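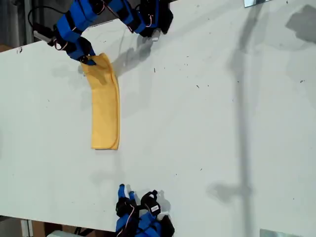

Two Arms, One Towel: Build Gallery

I joined the Lalside shared workshop for the table saw. What I got into instead was a two-arm towel folding build that some of the other members had named Amimeck, and which I said at the first meeting would end up slower than a bored teenager. I still think so. I agreed to keep the build page anyway, so you're getting the gallery with my opinions attached.

The plan goes like this. Two arms with printed parts and hobby servos face each other across a white table. Each one is supposed to grab its end of a yellow cloth, and between them they make a fold. A control program called Skimdale (ours, written over the winter, mostly at night) runs both sides. The parts list has 152 lines on it. I've asked twice what happens if you hand it a fitted sheet, and I'm still waiting.

Cloth down flat

Getting a cloth flat sounds like the part before the work starts. It has eaten more evenings than anything else on the project. Leave one ridge in the middle and the fold goes crooked, and then the argument starts over whether crooked counts. My position is that it doesn't count. If I'd paid for this I would send it back.
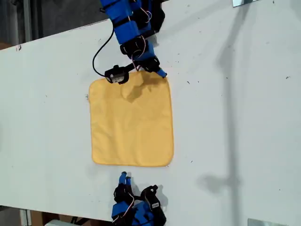

Upper hand pressed into the top of the cloth, lower fingers just short of the hem.

That little gap at the bottom is what I keep pointing at. Fingertips that stop short of the hem can't grab anything, and coming in lower risks scraping the table. The fix people like is a softer tip. The fix I like is knowing where the table is, which means doing the calibration again and doing it properly this time. We have 388 logged attempts in the spreadsheet. I wouldn't draw a conclusion from any of them, because the notes column says things like "ok" and "better??" and we changed the grip settings halfway down without marking the row.

Working the right side 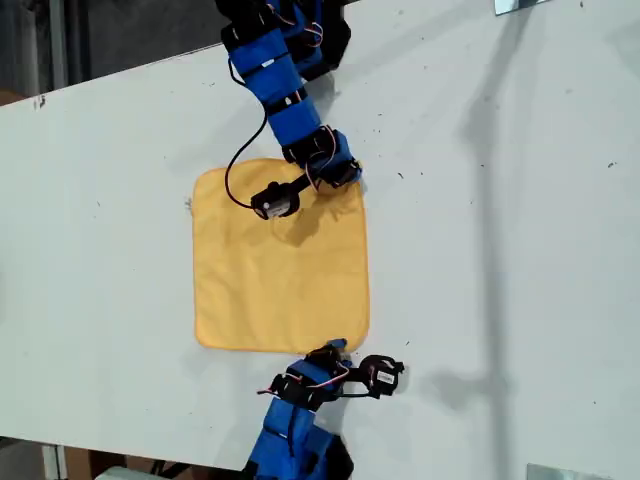
Both arms at the right-hand corners, upper one pressing, lower one touching with its small blue tab.

Fans of the two-arm layout will tell you corners are where it pays off. Maybe. One arm can hold while the other pulls, I'll give them that. But two arms also means two sets of servos to tune and twice the wiring to snag, and that slack black cable on the upper arm makes me nervous every time I look at it. I want it clipped up along the links. I've wanted that since December.

The table could use a wipe, too. Specks everywhere. If you're going to train anything on camera views of a white table, start with a white table.

Grip and tape 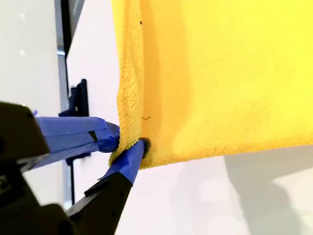 Fingertips are the cheapest part of the build and the part I complain about most. Bare plastic on microfiber is a poor match, and we've been through a pile of suggestions: rubber feet, heat shrink, cut-up gloves. What you see on both fingers is blue painter's tape, and I'm on record as saying tape is something you use while you wait for the real part. One strip is already lifting at the edge on the lower finger. On the other hand, there's a decent fold of towel in that pinch, right at the corner where we want it, so I'll hold off on the speech. I'd still like to see the same grip on a thin cotton dish towel, or on anything that isn't fuzzy and cooperative.

Where that leaves it

Skimdale is at build 389 as I type this. The target written on our whiteboard is 8 clean folds in a row, judged by somebody who didn't work on the code. I offered to do the judging and was told I'd be too strict, so we're still looking for a judge. The Tripathi mounts (a clamp design going around the workshop) are next on the list to try, if the printer is free.

More pictures when there's a stack of folded towels to show. I'm not clearing a shelf yet.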